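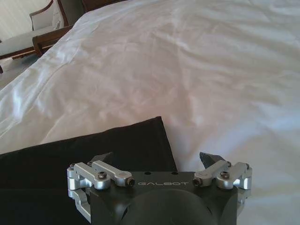

Budgeting for a robot that makes beds

Ask a hotel owner what a new boiler costs and you'll get an answer before you've sat down. Ask what a housekeeping robot costs and the room goes quiet. There's a price on the quote, of course, but anyone who has been through a first purchase will tell you the quote is where the sums begin.

I've spent a good part of this year talking to small hotels, guest houses and one rather grand care home about robots that handle cloth, and I've come away more excited than I expected to be. Bedding is wonderfully awkward stuff. A box keeps its shape when you pick it up. A duvet slumps, slides, folds over on itself and hides its own corners, and for years that was enough to keep machines out of the bedroom and down in the laundry, where sheets travel flat on rollers. Now there are arms and grippers being put to work on real beds in furnished rooms, and people who run such rooms are starting to plan for them.

So how do you plan? Carley, a family-run hotel with old staircases and no two rooms alike, began with a tape measure. Before asking for a single price they went through every bedroom and wrote down the gap between bed and wall, the width of the door, the height of the mattress and where the armchair usually ends up. (Guests move armchairs. Put that in your notes.) Only then did they draw up a list of rooms where a wheeled machine could get along both sides of the bed. It was shorter than they'd hoped, and it changed the whole budget. They had been thinking of machines for every floor, and they are now thinking of one, for the floor served by the lift.

The Weredent guest houses went at it from the other end and started with the job. Making a bed, they decided, is really a string of smaller jobs: clearing off whatever has been left on top, stripping, spreading, smoothing, dressing the pillows. Some of those suit a gripper far better than others. Picking a single dark pillowcase off a white duvet is a very different request from getting a fitted sheet round the fourth corner, and a supplier who is happy to talk about the difference is worth a second meeting. Weredent wrote the jobs out in order of how much time each took their staff, then asked every supplier to show the top 2 on one of Weredent's own beds, with Weredent's own linen.

I love that last bit. Your linen matters! A crisp cotton sheet and a slippery satin-finish cover behave quite differently between two fingertips, and a demonstration with somebody else's bedding tells you about somebody else's hotel.

Then come the quieter lines in the spreadsheet. Spare fingertips and pads. A place to charge, with a socket that isn't already feeding the vacuum cleaners. Insurance, which took Carley longer to sort out than the room list. Training hours for the people who will work beside the machine, paid as proper hours and kept out of the tea break. Weredent put aside £2,000 for what they labelled "room changes", meaning door strips, a rug or two taken up and a few lamps fixed down, and they've spent most of it.

Teswood, the care home, added something I haven't seen on any other plan, a line for linen. They expect a few snagged covers in the early months and would sooner pay for those out of the robot budget than have the laundry manager find out in August that her stock has shrunk. They've also kept back a week in which the machine does nothing but practise in an empty bedroom, and they costed that room as if it were let.

On buying against renting, opinion is lively. Kocabaş, which runs holiday flats near the sea, is renting through its quiet season and handing the machine back before the summer rush. Their reasoning is simple enough: the arms may be much the same in a couple of years, but the software that tells them what to do with a rumpled duvet is moving quickly, and they'd like to be free to move with it. Carley prefers to own things. They plan to keep theirs for around 10 years, as they do with the ovens, and have asked for a written promise on parts.

Both seem sensible to me. If you're at the very start, borrow Carley's tape measure idea this week, while you're changing the beds anyway, and note the awkward rooms first.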